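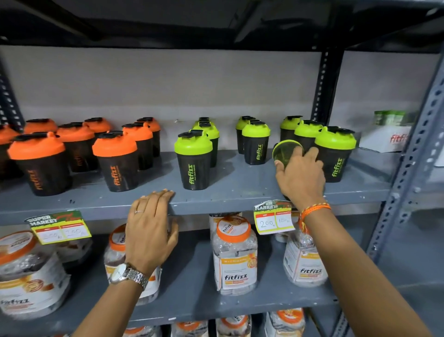

Shelf work on the shaker bay, green lids to the right of the orange group, price tags taped to the shelf lip.

Writing the rules before the robot: shelf-handling practice at Prerby

2018-04-20

Prerby supplies recordings of manual retail work to companies that build shelf-stocking machines. Its largest project at present is Kavcombe, which covers picking, facing and replacing goods on open metal shelving. Since February the group has worked to a written practice document, now in its second version. The person responsible for that document agreed to an interview on the condition that the text deal with the rules and leave the staff out of it.

The document is short. It fits on 9 pages, and the rules proper take up fewer than half of them. The rest is definitions.

"Most of the arguments in the first month were about words," the standards lead said. "We had a rule that said an item had to be 'returned to position.' One reviewer read that as the same spot. Another read it as anywhere in the same row. Both were marking recordings as failed, and they were failing different ones."

The current text separates three terms. The slot is the area of shelf assigned to one product variant. The row is a line of items from the lip to the back of the shelf. The face is the side of the item that carries the brand name. A return is valid if the item is in its slot and upright. Whether it must also be faced depends on the task sheet for that session.

Shaker bottles were used to test the definitions. They are sold in variants that differ mainly in lid color, and the bodies are dark and translucent, so depth estimates taken from the body are poor. Loose, staggered rows make matters worse. An item in the second row may show only its lid.

"On a shelf like that, the lid is your label," the lead said. "So the rule says the annotator may identify a variant from the lid alone if the body is hidden, but has to mark it as identified from the lid. A machine trained on it should know which kind of evidence it was given."

The second version also deals with the free hand. Early drafts treated picking as a one-handed action and ignored whatever the other hand did. Reviewers objected. A palm laid on the shelf lip is contact with the fixture, and a planner that copies the movement needs to know that the contact took place. Supporting contact is now recorded as a separate event with its own start and end.

"People brace. They do it without thinking, and they do it more on the middle and lower shelves," the lead said. "We don't tell them to stop. If you tell them to stop, they reach differently, and then you've recorded a reach that no stocker uses."

The same reasoning was applied to jewelry and watches. Petek, the firm that reviews the recordings, had asked for bare wrists. Prerby declined. Watches, rings and thread bracelets are allowed if they are worn in ordinary work and don't swing free of the wrist. The worker puts them on before the session and keeps them on until it ends, so that the outline of the hand stays the same throughout.

Asked whether this made hand tracking harder, the lead agreed that it did. "A bright metal watch gives you a highlight, and the tracker sometimes follows the highlight. We log it as a known fault. Petek still thinks we were wrong on that one."

Tilt is handled by a limit and an exception. A capped item may be tilted during removal when there isn't enough clearance to lift it straight up under the shelf above. An item without a screw or snap closure may not be tilted at all. The limit is written in terms of the neighboring goods: the tilt must not move another item out of its slot. An angle had been proposed for the first version and was dropped after trials, in which reviewers could not agree on angles read from a moving view.

Price tags take up more of the document than a reader might expect. Handwritten tags taped to a shelf lip are common in the smaller stores that Kavcombe is meant to cover. They tear, overlap, and hang below the edge where the forearm passes. The rule is that tags are left as found. They are transcribed only as far as they can be read, and a missing part is never filled in from a similar tag beside it.

"If the header is torn and you can read half a word, you write half a word," the lead said. "We had transcribers completing them. They were right, probably. But the file then says that the text was visible, and it wasn't."

Numbers get the same treatment. A tag with a handwritten 200 under MRP is entered as 200, without a currency, unless a currency mark appears on the tag. The tag is linked to the nearest slot only when the task sheet confirms the link. Position alone is not accepted, as tags drift along the lip when shelves are restocked.

Review is done in batches of 900 recordings. Each is read by 2 reviewers working separately, and disagreements go back to the definitions page before anyone looks at the recording again. If the definitions settle the matter, the entry is corrected. If they don't, the recording is held and the wording goes on the list for the next version.

That list is already long. It includes goods stacked on top of a carton, where it is unclear whether the carton counts as stock or as a surface. It includes large tubs on lower shelves, which are often hidden behind the forearms at the moment of the pick. Aroser, which plans to use the Kavcombe recordings for a two-arm stocking machine, has asked that hidden items be marked as present when they were visible earlier in the same session. Prerby's position is that "present" and "visible" need separate fields.

"Aroser wants one field because one field is easier to load," the lead said. "I understand that. We can give them a merged export. The master file will keep both."

The third version will add a section on shelf hardware. Slotted uprights can block the view of the goods behind them and catch a gripper at the end of a sideways move, and the present text mentions them only in a note to the definition of slot. A draft has been sent to Petek for comment. The open point is whether an upright that stands in front of a product divides its slot or only hides part of it.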